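3.2 연재 학원물에서 '말 없는 칸'을 어떻게 셀 것인가

앞 절에서 밝혔듯이 우리가 오래 붙들고 있던 고민은 의외로 단순한 데서 시작되었다. 말풍선이 없는 칸이라고 해서 모두 침묵을 그린 칸은 아니라는 점이다. 학교 축제를 다룬 회차를 펼치면 인물이 그저 복도를 걷는 칸도 있고, 할 말을 삼키느라 입술만 달싹이는 칸도 있는데, 독자는 이 둘을 별로 힘들이지 않고 구별해 읽는다. 그런데 막상 분류표를 들고 앉으면 그 구별을 글로 옮기기가 여간 까다롭지 않았다. 여러 날을 같은 책상에 둘러앉아 같은 쪽을 넘기며 이야기를 나눈 끝에, 우리는 Pešek의 초기 메모를 따라 '상대가 대답을 기다리고 있는가'를 첫 번째 기준으로 삼기로 하였다.

분석 대상은 연재 플랫폼 Zundus에 실린 학원물 『Dandorach』의 단행본 17권이며, 여기에서 말풍선도 내레이션도 없는 칸 698개를 추렸다. 전학생인 주인공이 첫 친구를 사귀기까지의 과정을 느긋하게 따라가는 작품이라, 말 없는 칸이 유난히 많고 그 쓰임새도 다양하다. 효과음만 있는 칸은 무척 망설이다가 포함하였는데, 문 닫히는 소리나 분필 소리가 오히려 인물의 침묵을 또렷하게 만드는 경우가 적지 않았던 까닭이다. 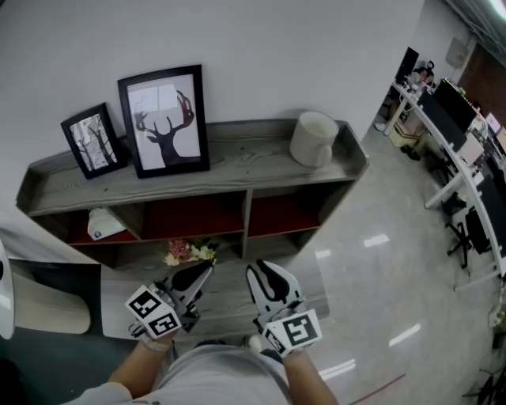 3.3 배경 칸과 사물 칸

인물이 아예 등장하지 않는 칸은 따로 묶어 살폈다. 창틀, 신발장, 책상 위의 필통, 방 한쪽의 선반 같은 것만 그려진 칸들이다. 처음에는 장면 전환을 알리는 관습적인 컷이겠거니 하고 가볍게 넘기려 하였으나, Hakthorpe에서 열린 독자 모임의 기록을 읽으면서 생각이 많이 바뀌었다. 모임에 참여한 독자 112명 가운데 상당수가 가장 기억에 남는 장면으로 고백 장면이나 축제 장면 대신 주인공의 방이 조용히 비치는 칸을 꼽았던 것이다. 한 참여자는 "그 방에 놓인 물건을 보고 나서야 이 아이가 어떤 아이인지 알 것 같았다"고 적었는데, 우리로서는 참 고마운 문장이었다.

이에 따라 사물 칸은 두 갈래로 나누었다. 하나는 이야기 속에서 나중에 누군가의 손에 들리게 되는 사물이고, 다른 하나는 끝까지 아무도 언급하지 않는 생활의 사물이다. 뒤의 것은 액자나 컵처럼 어느 집에나 있을 법한 물건이 대부분이며, 줄거리에 보태는 것이 거의 없어 보이면서도 회차의 호흡을 한 박자 늦추는 구실을 한다.
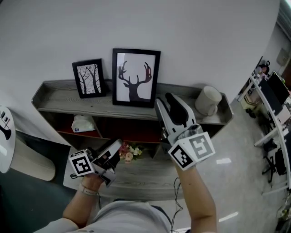

그림 1. 생활의 사물: 낮은 회색 선반 위의 액자 두 점과 흰 머그잔.

분류는 Boris Pešek과 Ocampo 두 사람이 따로 진행한 뒤 서로 맞추어 보았다. 의견이 갈린 칸은 대개 권말의 여담 만화에 몰려 있었는데, 본편과 농담의 결이 달라서 같은 표정도 긴장으로 읽히다가 금세 장난으로 읽히곤 하였다. 이런 칸은 억지로 한쪽에 넣지 않고 '보류'로 남겨 두었으며, 4장의 집계에서는 제외하였다. 다만 보류된 칸에도 흥미로운 대목이 꽤 있어, 주인공이 친구에게 공책을 건네는 여담 한 편은 5장에서 따로 다시 읽기로 한다.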